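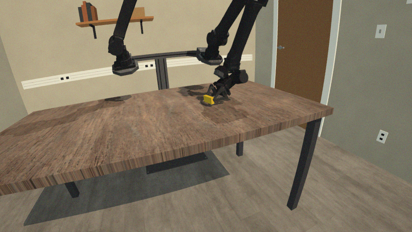 Semby two-arm kit with Pramik simulator: three months on the bench

18 comments | 867 shares

I bought the Semby kit to sort small parts in a shared workshop. It comes as two arms, a crossbar, a post and a licence for Pramik, the simulator. The price was £1,906 before delivery. Hands are extra; I fitted the Norotis multi-fingered type.

Pramik is the better half of the package. The stock room loads in a few seconds with the table, the crossbar and both arms in place, and a small yellow block as the default target. Joint limits match the printed manual. Contact handling is adequate at the default time step and poor above it: at double the step the block creeps under a steady grip. Shadows cost a lot of graphics memory and can be switched off in the settings.

Hardware assembly took two evenings. The crossbar clamps are stiff and need a long hex key that is not supplied. Cable length is marginal if the controller sits on the floor. Once the bar is level, recheck it after the first day of running. Mine had dropped 2 mm at the right end.

Moving a grasp from Pramik to the real arm needs work. Approach paths carried over without changes. Finger closing force did not, and I ended up tuning it by hand for each part. Kevin Cronin runs the same arms with the older Gallagher controller and reports smoother low-speed motion, but he loses the simulator link.

Support replied to one of my two tickets. The July update fixed the crash on saving a path and broke the keyboard shortcuts.

Recommended for anyone who will spend most of their time in the simulator. For bench work alone, a single arm costs less and is quicker to set up.

18 comments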